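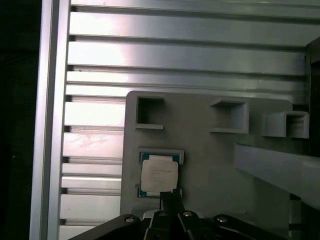 # Ticket: Gripper fails to release CPU at seating recess, Kerus bench cell

**Site:** Ruscombe shared workshop, rear bench
**Opened:** 21/03/2019
**Opened by:** Fadwa El-Sayed
**Assigned to:** Dorottya Vincze
**Priority:** Normal
**Status:** Open - workaround in place

## Summary of the problem

During the place step, the Kerus arm lowers a desktop CPU into the shallow square recess on the fixture plate and opens the gripper. On an irregular basis the processor lifts again with the fingers, or is left at a slight angle with one edge resting on the rim. The arm reports a normal cycle in both cases and proceeds to the next step. The operator must stop the cell by hand.

The fault has been observed only at the lower left recess. The three holders along the upper part of the plate are not used by the present program and were left empty throughout the work recorded in this ticket.

## Equipment concerned

- Kerus arm, member-built, with the two-stage wrist from the July rebuild
- Black gripper, Nyitrai pattern, with screwed-on bracket arms
- Gray fixture plate, printed in the workshop, mounted to the slotted aluminum panel
- Wrist camera
- Banon controller, program "seat_cpu", revision 16
- Scrap processors supplied by Miklós Kocsis for test use. The label is to be left on the heat spreader.

## Conditions under which the fault occurs

The fault was first reported after the plate had been removed for cleaning and refitted. It occurs at normal speed and at reduced speed. It does not occur when the arm is jogged by hand to the same position and the gripper is opened from the pendant.

## Log of work

**Entry 1 - F. El-Sayed**
Ran the place step repeatedly with the original program. Failure reproduced without difficulty. Checked the finger faces for adhesive from old labels and wiped them with alcohol. No change in behavior.

**Entry 2 - F. El-Sayed**
Checked the screws on the gripper. All were tight. Checked the mounting of the plate against the panel. The lower fastener could be turned a little further by hand, and it was tightened. The failures became less frequent but did not stop.

**Entry 3 - D. Vincze**
Ticket accepted. Reviewed the wrist camera view with the arm stopped at the approach position. The finger reaches up from below and overlaps the lower right corner of the processor. The drawing for this fixture calls for the finger to meet the lower edge at its midpoint. The recorded place position is therefore suspected to be off to one side.

Requested that the plate not be moved again until this has been resolved.

**Entry 4 - D. Vincze**
Compared the stored place position with a fresh one taught by hand. The two differ by 3 mm along the panel. The stored value dates from before the plate was removed. The slots in the panel allow the plate to be refitted anywhere along their length, and there is no stop or pin to return it to its former place.

**Entry 5 - I. Rácz**
At the request of D. Vincze, reviewed the program. The gripper open command is followed at once by the retract move. The Banon controller does not wait for the fingers to finish opening unless instructed to do so. Added a wait of 40 ms. This was not enough on its own, and corner contact was still seen to drag the part on retract.

**Entry 6 - D. Vincze**
Loaded the newly taught position together with the wait from Entry 5 and saved both as revision 17. Ran the place step for the remainder of the evening session. One processor was left sitting on the rim. None were lifted out.

**Entry 7 - M. Kocsis**
Inspected the part that sat on the rim. One edge of its green board has a small chip with a raised burr. It has been taken out of the test set and placed in the scrap tray. Members are asked not to return it.

**Entry 8 - F. Ezeani**
Noted for the record that the lighting at the bench is strong on the upper left side of the panel and weak toward the lower right of the plate. Reflections on the aluminum ribs make the camera view hard to judge. A second lamp may be borrowed from the soldering area - please sign for it.

## Probable cause

Two causes are considered to act together. The place position was not re-taught after the plate was refitted, so that the finger bears on a corner of the processor. The retract move then begins before the fingers are clear.

## Workaround

1. Load revision 17. Do not use revision 16.
2. Before the first run of a session, jog the arm to the approach position and confirm on the wrist camera that the finger is centered on the lower edge of the processor.
3. If it is not centered, re-teach the place position and enter the new value in the bench book.
4. Keep one hand near the stop button during the place step.

## Outstanding actions

- Fit two locating pins between the plate and the panel. (D. Vincze)
- Replace the fixed wait with a check of the finger position signal. (I. Rácz)
- Run 2,000 unattended place steps after both items above are complete. The ticket may not be closed before then. (F. El-Sayed)
- Decide whether the next print of the plate should have a chamfer on the recess rim. Opinions differ - M. Kocsis is opposed, on the grounds that the part would be free to shift.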